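Remote Operations Trainee, Household Handling
Sistley, Millmont site
Two positions, starting in August

Sistley runs robot arms that learn household handling work. At Millmont, sorting and tidying tasks that our staff used to do by hand in the demonstration rooms are now practiced first in simulation, and we need people to guide and check that work.
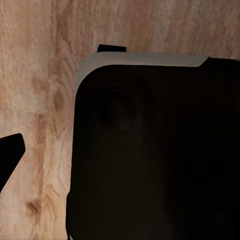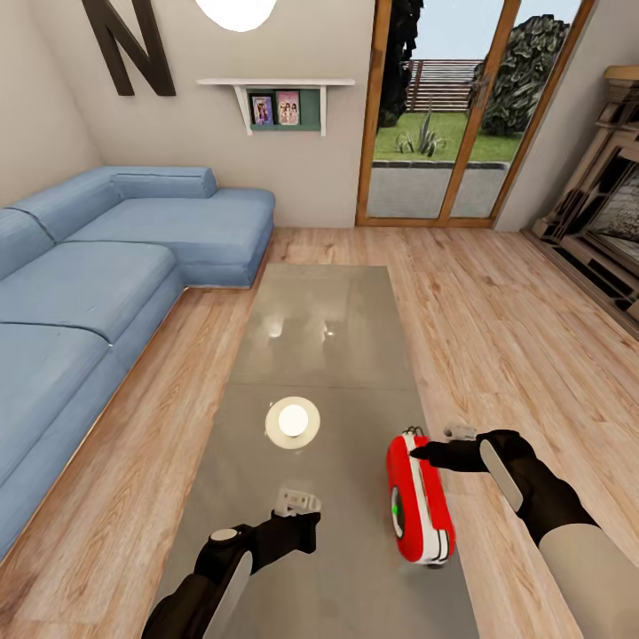
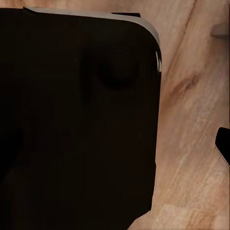 The job has changed a good deal with automation. Handling staff used to be on their feet for the whole shift, and now most of it is spent seated at a station, guiding two arms and deciding whether a grasp should be kept or repeated. One arm may be holding a red and white device over a glass table while the other gripper is empty, and you will be watching both. The close views can be dark, so patience with unclear pictures matters.

What you will do
Guide arms through set tasks at a Preveleck station
Mark failed attempts and write a short note on each
Report tasks that are tiring or badly laid out

What we ask for
Steady hands and clear written English
No programming background needed
Current handling staff are encouraged to apply and keep their seniority

Terms
Training lasts 21 days and is paid. Pay is $3,630 a month. Shifts end at 3 p.m. You will report to Quyên La. Questions about moving over from a handling job go to Lợi Trình.

Apply at the McIver Street front desk or through the Sistley jobs page.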